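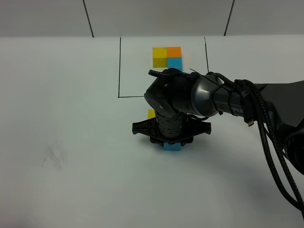
Four colored squares on a white tabletop.

How to Follow an Old Highway With a Paper Map and a Car Odometer

Search this site Go

I get asked a lot how I find the old alignments I drive on weekends, so I finally sat down to write out my method. It's slow and a little fussy and I love it. You'll need a current road map, an old one, a pencil, and a car whose trip odometer shows tenths of a mile (most do, but check, because my last one didn't!).

I'm going to use the old Haltden to Belen road, since I've driven it enough times to have made every mistake on it.

Step 1. Get the old map

You want a map from before the road was rebuilt. Mine is a 1919 county sheet that I had copied at the library. County libraries usually keep these in a flat drawer somewhere, and you have to ask. Get the copy made at full size. I once had one shrunk to fit regular paper and couldn't read a single creek name.

Step 2. Mark the places that haven't moved

Rivers wander some, but rail crossings, churches, cemeteries and courthouses mostly stay put. Find them on both maps and circle them. On my route that's the Haltden depot, the cemetery at Orellana, and the bridge site just before Belen. Then trace the old road between your circles in pencil and look at where it pulls away from the modern one.

Those places where the two lines split are what you're after. A short loop off the side of the highway, with a name like Old Mill Road or just Old Road, is nearly always a piece of the original. Mark each end of it.

Step 3. Write your turn sheet

I write mine by hand, big, one turn per line. Each line gets the mileage from the last turn, the direction, the road name, and something to look for. Here are a few of mine:

0.0 Leave Haltden depot, heading east on Main
1.4 Bear right at the feed store, onto Route 166
6.2 Left on Orellana Cemetery Road (the sign is small and sits low)
2.8 Stop sign, turn right, rejoin 166
0.9 Left on Brirkholm Lane, gravel starts past the second mailbox

Notice I reset to zero at each turn. Plenty of people run one long total for the whole trip, and that's fine until you miss something and double back, and then every number after it is wrong. Resetting keeps a bad turn from following you all day.
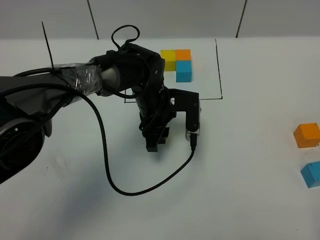 If you can bring a passenger, hand over the turn sheet and let them read it out loud. Ask them to give you the next turn and the one after it, because a few of these come up fast. Driving alone, I pull over before every reset and read two lines ahead. Please don't try to read while you're moving.

Step 4. Drive it once for the numbers

Your map mileages will be off, and mine always are. Treat the first trip as a correction run and scribble the real readings in the margin whenever you're stopped. Go in the morning if you can. Low light shows up old roadbeds beautifully, especially where they cross a pasture as a long shallow dip. I keep it under 50 on the paved parts, and a lot slower on the gravel.

Step 5. Know when to quit

Old roads end at gates. If there's a gate, a chain or a sign, turn around, and put "no through road" on your sheet so you don't get hopeful next time. Brirkholm Lane used to go clear down to the river, but now it stops at a farm fence, so I back up to the wide spot and go around by the highway. It adds 6 miles and there's a decent pie place on the way, so I've quit grumbling over it.

When you get home, copy the turn sheet out clean while you can still read your own margins. I keep mine in a binder by county, with the month written in the corner, and a June sheet can look pretty different once the leaves are down and you can see the old bridge footings from the road.

Last updated: October

Contact | Copyright, all rights reserved | Back to top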